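Call for reviewers: safe practice for kitchen-assist robots

Firnbridge is looking for 5 patient, opinionated people to help us finish our good practice guide for arms that work near food and dishes. Cooks, care aides and shop-floor safety folks are all very welcome, and you don't need to write code! 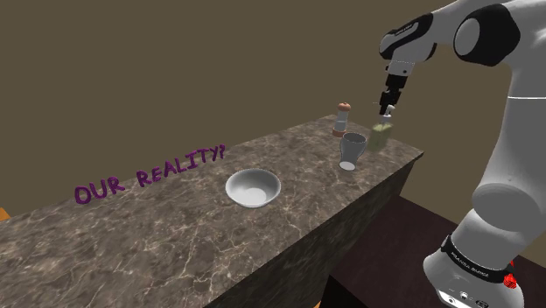 Reviewers will read our draft rules on reach, speed and stopping, then tell Irina Chiriac, kindly but plainly, where they fall short. Much of the talk will be about approach: how a gripper should come down over something like a pump bottle when a drinking glass stands right beside it, and who gets to say "close enough." We meet online for 2 hours a month through July. Write to Irina at our Salem office by December 9, 2023.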